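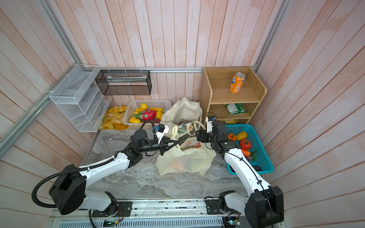 Mevano two-arm bench kit: three months of bagging groceries

Reviewed by Triin Jõgi

We bought the Mevano to collect examples for a bag-packing policy. The task is dull and hard in equal measure: two arms, a few sorts of bag, a small shop's worth of food, and an operator who has to get things in and out of the bags without knocking over the rest. We had been doing this on a single arm and wanted a second hand to hold the bag open.

What you get

The kit is two arms on a metal rail, a two-fingered gripper for each, wrist cameras and the control boards. The pair of leader arms that the operator holds is sold separately, so check your quote. We built our own walls and floor, wood planks and a grey marble pattern, and fitted out the inside as a corner shop with a wire rack, a hanging basket and a small wooden cabinet for tins and snacks.

Jianhua Feng and I put the arms together in an afternoon. The manual is clear up to the point where you set the spacing between the bases, and then it gives one drawing with no measurements. We set ours too close at first and the elbows touched whenever both grippers went to the middle of the floor. Moving them apart on the rail was easy enough. Recalibrating afterwards took the rest of the day.

Recording

We record with Ondard, which Mevano supports out of the box. Each episode saves the camera streams, the joint positions and the gripper opening. You start and stop with a foot pedal, and a second press within 2 seconds throws the take away. I like that a lot. On our old setup, bad takes were kept and someone had to find them later.

The first full set was 197 episodes over nine working sessions, with Eduardo Dagdag and Cristóbal Olivares taking turns on the leader arms. We threw out those where the bag slid away and the operator stopped trying, but kept the slow recoveries. The policy needs to see what a person does when the rim folds over.

Thin plastic bags are the real test. The gripper has to come down close to the rim and take one layer of film, and the leader arms give you very little feel for that. Operators end up working by eye. Canvas bags are much easier, and our early results looked better than they should have until Jihad Ghanem pointed out that we had recorded far more canvas than plastic. We now aim for 100 episodes per bag type before we train anything.

Fruit and veg are fine. Round things roll in the fingers a little, carrots and aubergines less so. Drinks cans need a slower close than the default. Bread was a problem until we turned the grip force down in the settings, and the force setting applies to both arms at once, so you can't have a firm hand on the bag and a gentle one on a bun. Mevano say a separate setting is planned. I would want it before buying a second kit.

Things that bothered us

The cable from the left shoulder loops out to the side and needs room, so leave a gap before you fix the wall. The wrist camera leads are thin and hang where they can snag on a basket handle. We had one pulled loose in February and lost a morning's recordings. The control boards sit low beside the bases with no cover. A cheap lid would fix that.

Price and the alternative

Our kit came to 820 a month on lease, leader arms included. We also tried the Rellholm for a fortnight. Its grippers are better on film and its software is worse: no quick discard, and the camera clocks drifted over a long session. For a team that only wants to run a finished policy I would look at the Rellholm first. For collecting, I'd take the Mevano again.

Good: quick discard, steady timing, easy to move the bases.
Bad: shared grip force, thin camera leads, poor drawing for base spacing.

Score: 7 out of 10. I'll update this when the new firmware arrives.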